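About Us

Sarnus started in a rented bay in Utgate and we're still in it. Small shop. We set up, look after and repair two-armed robots with fingered hands - mostly one cell at a time, for labs and small plants that don't have their own tech.

Most of our calls are hands. Stiff fingers, a thumb that won't close all the way, cables rubbed through at the forearm. We've logged 2432 repairs so far, and 67 of those were the same wrist connector. We stock that one now.

What a service visit looks like: power down, check wrist joints, reseat cables, swap fingertips if theyre worn. Then home both arms and run the pick set. Soft tubes, sponge, bottles, a coil of rope. Tubes are the hard part, both hands working close together without the fingertips hitting.
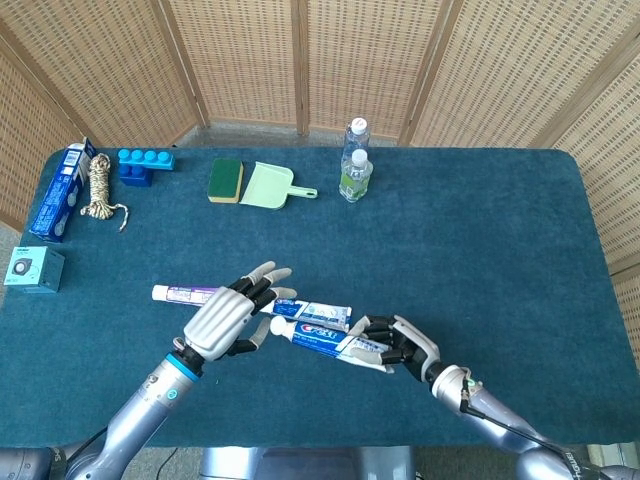
Full set is 18 items, and a cell doesnt get signed off until it has run all of them on site. Table height gets checked again after that. Carpeted tops are fine, just tell us before we come.

We cover Utgate, Madigan and Skikura. Other places by arrangement - ask. Closed for two weeks in August, phones still on for contract customers.

Page updated 3/29/19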